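FOR IMMEDIATE RELEASE

Monday, November 18, 2019

JOSTER TOY LIBRARY OPENS IN JEKTHORPE, ASKS ONLY THAT THE BALLS COME BACK

JEKTHORPE – Families in Jekthorpe will be able to borrow toys the way they borrow books, with somewhat more squeaking, when the Joster Toy Library opens its doors in the former shoe store on Kashindye Street next month.

The library is run by Joster, the local nonprofit behind the winter coat swap and the less successful winter sled swap, which was held in a year without snow. Membership costs $24 per household per year. Members may take home 5 toys at a time and keep them for 17 days, a loan period chosen after a long evening of debate between people who wanted two weeks and people who wanted three.

The collection has been built from donations received since October, when Joster put out a call for "gently used" toys and learned how many meanings the word "gently" has in one town. Everything accepted has been washed or wiped down, checked for cracks and loose parts, and entered in the catalog. Jigsaw puzzles were assembled in full before being shelved. Two of them are still on a table in the back, waiting on a piece of sky.

Most of the work has gone into sorting. Joster began with a system based on the age of the child, which collapsed when it was pointed out that grown adults kept picking up the spiky balls. A second system, by color, looked wonderful and helped no one find anything. The current method groups toys by what a child does with them: rolling, stacking, squeezing, hugging, and a broad final category labeled "other," which is growing.

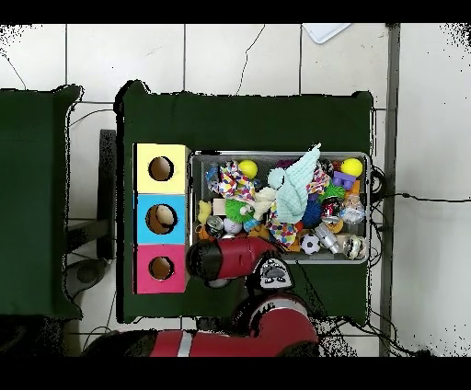 Toys in the sorting tray, among them a soccer ball, a rubber duck and a green plush, beside the stack of pink, blue and yellow boxes.

The trays hold toys that have not yet been given a category. Some go quickly. A soccer ball rolls, and there is little more to say about it. A polka-dot fabric toy can be squeezed, hugged or thrown at a sibling, and has been known to hold up an entire morning. The cans in the mix belong to the pretend grocery set, except when they are being knocked over, in which case they are bowling pins and the paperwork has to be changed.

Colored boxes with a round hole in the face are filed under "rolling," "stacking" and "hiding things from your parents." Joster recommends that borrowers look inside before bringing them back. The library is not responsible for car keys.

Storage bins and shelving were supplied at cost by Zasura, a Jekthorpe maker of shop fittings, which also lent a hand with the layout. The low shelves are for children. The high shelves are for drum sets, whistles and anything else that parents may want a moment to think over.

Joster expects some toys to come home in worse shape than they left, and there is no fine for ordinary wear. Lost toys may be replaced with something similar of the borrower's choosing. A plush for a plush is fine. A plush for a plush that sings will be discussed.

Donations are still welcome, with a few limits. The library has enough balls. It would be glad to have train track, dress-up clothes, wooden food and board games with most of their dice. It cannot accept car seats, helmets, modeling clay that has already been several colors, or the other sled.

The library will be open Wednesdays from 2 to 6 p.m. and Saturday mornings from 9 to noon. Sign-up forms are available at the door and at the front desk of Zasura during business hours. Children are welcome to come along and choose for themselves, though Joster advises setting aside extra time.

About Joster
Joster is a nonprofit group that helps Jekthorpe households share things they do not need all year. Its projects include the coat swap, a tool shelf and a cake pan exchange.

Media contact
Joster Press Desk
Kashindye Street, Jekthorpe
Visits to the sorting room can be arranged by appointment.

###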